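The Fault That Closed by Itself

How a small slip in a hand-held gripper spoiled months of recordings at Hendia, and what the team has changed

By Khoa Đỗ

The first report was one line long. An operator at Hendia wrote in the shared log that the left tool "felt late." It was July, the rooms were warm, and people were tired. The line was read, marked as seen, and left there.

Hendia records the work of human hands so that robots can learn from it. The operators hold a gripper in each hand and do simple table jobs: they fill a box, fold a cloth, pick up paper. The tools store how wide the fingers are open at every moment, and a camera on each tool stores what is between them. Later, a robot is trained to copy both. If the number and the picture do not agree, the robot learns something that is false.

For a long time the two did not agree, and the difference grew so slowly that it passed every check the company had.

Hadi Mansour leads the recording work. He came to Hendia from a packaging plant, where a fault usually makes a loud noise. "I was used to a machine that stops," he told me. "You hear it, you go there, you find the broken part. With this one, the tool worked the whole day and everybody was content with it."

The trouble was in the sensor that reads the opening of the fingers. Inside the handle, a small magnet is glued to the end of a shaft. When the operator squeezes, the shaft turns, and the sensor reads the angle. In one batch of tools the glue had become soft. The magnet could slip a little after a hard squeeze, always in the same direction, and each slip made the tool believe that its fingers were more closed than before.
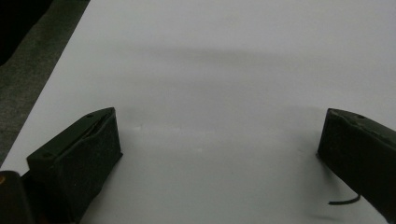
Why did the daily check not find the slip?

The check compared each tool only with its own reading from the day before, and the limit for an alarm was wider than one day of slipping. Every morning the new value was accepted and became the reference for the next morning. The error could walk a long way in small steps.

The fault became visible at another company. Dotcombe, which buys recordings from Hendia, had trained an arm to pick soft objects out of a tray. In its tests the arm came down in the right place, closed its fingers part of the way, and lifted. Often it lifted nothing. At other times it pressed much too hard, and on one afternoon it bent its own finger mount against the side of a metal tray. A technician was standing close by, with her hand inside the marked area. She was not hurt, but Dotcombe stopped the arm and wrote an incident report the same evening.

Their engineers first blamed the arm. They changed the motor, then the controller, then the motor again. After that they blamed the training, and ran it a second time with other settings. Three weeks went by in this way. I have read the emails from this period, and they are polite — more polite each week, in fact, as both sides became more worried.

What ended the search was a very plain test. Mansour took a steel block 33 millimeters wide, put it between the fingers of every tool in the building, and wrote down what each tool said. Most were correct within half a millimeter. A few said that the block was much thinner than it was. One tool reported that it was holding nothing at all, with its fingers shut.

"I put this one on my desk and I looked at it for a while," he said. "I had used it myself. I had trained people with it." 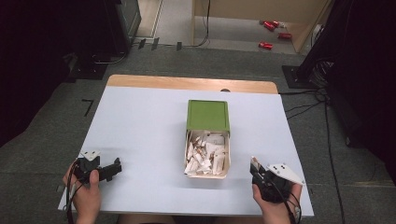 The next job was to find out how far back the damage went. The tools had serial numbers, but the recordings carried only the name of the station where they were made, and the tools had been moved between stations whenever one was charging or in repair. The paper list of these moves had gaps. Mansour's group had to open the recordings one after another and compare the finger distance in the camera view with the stored number.

They went through 284 sessions. Of these, 126 had an error big enough to matter, and 92 could be corrected by calculation, as the slip had happened before the session began and stayed the same until the end. The others had a slip in the middle, where the operator had squeezed hard, and for these there was no safe correction. They were taken out.

The tools are made by Taipe, a small workshop that builds them in short series. Its people did not argue when the numbers arrived. They had changed the glue in spring, after a delivery problem, and the new one had been tested for strength at room temperature. A closed handle, held in a warm hand for hours, gets hotter than a room. The replacement part has a flat side on the shaft and a screw, so the magnet cannot turn even if the glue gives up.

I asked Mansour if he was angry with the workshop. He thought about this for some time. "They made a mistake with the glue," he said. "We made a mistake with the check. If our check was good, their mistake costs us one morning."

The new check is slower. Before each session, the operator opens the fingers completely, then closes them on a block of known width, and the reading is compared with a fixed value that no one at the station can change. If it is wrong by more than one millimeter, the session does not start. The operators complained at first, mainly those who are paid by the session, and the company now pays for the checking time too.
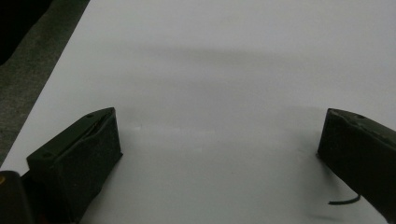

Gripper fingers spread wide over a plain white surface, with nothing held between them.

There is also a safety side, and Dotcombe has been open about it. The arm there had a force limit, but it had been raised during the weeks of searching, when the engineers wanted to see whether a stronger grip would help. It was never put back. The company now asks for two signatures when a limit is changed, and the change ends by itself at midnight. The marked area around the arm has been made larger, and the test cannot run while a person is inside it.

Mimum, a consulting office that was asked to review the case for both companies, finished its report on 10th December. I found it dry reading, with one page that I would give to any team doing this kind of work. That page lists every moment when a person noticed something. The operator with her one line in the log is the first. A second operator had begun to squeeze harder "to be sure," which made the magnet slip more. A reviewer had seen a strange curve and decided that it was a new style of grasping.

The log at Hendia has since been changed. A remark about how a tool feels now goes to a named person, who must answer it in writing before the tool is used again. In the first month there were many such remarks, and most had a simple cause, for example a loose strap or a cable that pulled at the wrist. Two of the tools were sent back to Taipe. One had a worn bearing. The other is still being examined.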